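Inside the Druvano arm: a gripper built in a shared workshop
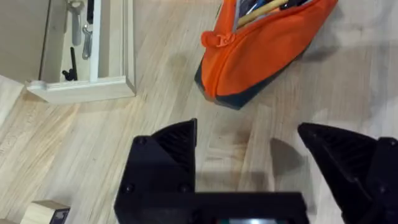 What does the arm do that a cheaper kit could not?

It holds a steady grip on soft things. Most low-cost kits close until the motor stalls, and a cloth pouch or a foam block gets crushed. The builder wanted a gripper that stops at a set force, and wrote the control loop before buying any parts.

The project is called Druvano and lives at Folevari, a members' workshop with shared benches and a long waiting list for the mill. The builder, a former conveyor technician who asked to go by the project name, has logged 921 hours on it so far.

"Most of that is wiring and calibration," the builder said. "The mechanical side went quickly. I drew the fingers in two evenings and changed them 7 times after that."

Both fingers are black and ribbed on their gripping faces. The ribs came in with the fourth version. Smooth faces let round items such as pens roll out sideways when the wrist turned.

"I tried rubber pads first. They peeled at the edges, and the glue changed the thickness enough to throw off the closing position. Ribs cut into the part itself stay where you put them."

Practice items are whatever is within reach of the bench. An orange pencil case with a dark navy underside gets used for fabric handling, and it is left unzipped for the harder tests. A small wooden block serves for repeat placement. Wrenches and an Allen key stay in a divided tray on the same table.

The motor controller is an Arneo board, bought used. The builder rewrote its current limit routine, which sampled too slowly to catch first contact.

"It read the current, averaged it, then acted. By then the finger had already pushed through. I took the averaging out and put up with the noise."

The log now holds 2482 grip cycles. Of the last set, 71 were marked as slips, nearly all of them on fabric. The builder puts this down to folds that give way after the force reading has settled.

The next job is a second check on force after the lift begins. A new wrist bearing is on order, and the cable run will be moved to the inside of the forearm when it arrives.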